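**Hadcombe opens its shared workroom at Sterkuvgate, with daylight, long tables and a place to put things down**

February 18, 2023 - Hadcombe is very pleased to announce that its shared workroom at Sterkuvgate is now open to small teams, independent makers and anyone else who has been trying to get real work done on a kitchen counter. The room offers 2,236 square feet of open floor, tall windows on the street side, and tables you can stand at, sit at or simply cover with whatever you happen to be working on this week.

We looked for a long time before we settled on Sterkuvgate. Plenty of spaces have desks, and plenty have good light, but it is surprisingly hard to find the two together in a room where you can also spread out, leave a box open next to you and walk around the table to see it from the other side. When we first came up the street and saw the trees right outside the glass, we more or less made up our minds on the spot (the measuring came later, and thankfully it agreed with us).
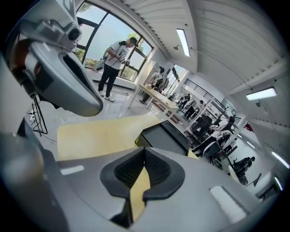
*The Sterkuvgate workroom, with trees outside the windows and the black metal staircase railing along the back wall.*

The main floor is one open room under a white ribbed ceiling, and we have done our best to leave it that way. There are no cubicles and no assigned seats. Members share the tables, and the white metal shelving keeps equipment and spare chairs out of the way until somebody wants them. The glossy gray floor came with the building, and we have grown very fond of it. It brings the light a good way into the room, even on a dull winter afternoon.

Most of the tables were chosen under what we have been calling the Erik plan, a simple layout that groups the furniture in loose clusters with room to pass between them. It went through 3 versions before we were happy. The first was too tight, the second left everyone shouting across the floor to one another, and the one we kept lets two teams work near each other without getting into each other's things. A round white pedestal table on a black base gives people a spot for a quick talk, and the larger wooden tables are meant for work that takes up space: sorting, fitting, packing, and laying out parts before they go into their boxes. 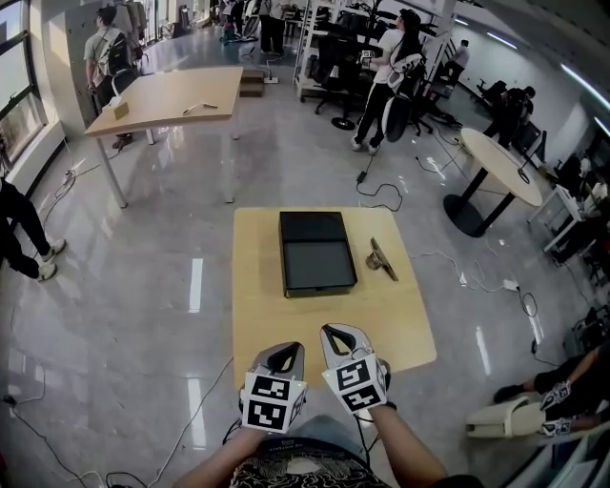 *An open black box and an L-shaped bronze-colored metal piece on one of the wooden tables.*

Small things matter in a shared room, and we have tried to take them seriously. Every member gets a shelf space on request. Power is available along the walls and can be run out to the tables for longer sessions. Trays and boxes may be left out during the day, and we ask only that tabletops be cleared by closing time so the next group can start fresh - a habit our early members have picked up with very good grace.

The opening also marks the start of our work with Yagi, the workshop supply service that will keep the room stocked with everyday basics such as tape, labels, tissues and packing materials. Members can add to the shared list at any time, and deliveries are included in the monthly fee. 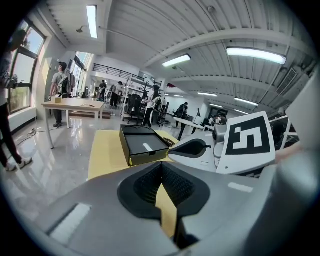 Membership is open now, with room for 80 members in this first round. The Sterkuvgate project drew more than 784 inquiries before the doors opened, and we would like to thank every person who wrote in, especially those who sent sketches, lists and long, thoughtful letters about chairs. We read them all. Those who are not placed in this round will be contacted first when a second one opens in September.

Visitors are welcome to come by, walk through the room and try a table for an afternoon at no charge. Please let the front desk know ahead of time if you plan to bring large items, so that we can have a suitable table ready for you.

**About Hadcombe**

Hadcombe runs shared workrooms for small teams and independent makers. Membership forms, opening hours and directions to Sterkuvgate are available at the front desk and by mail on request.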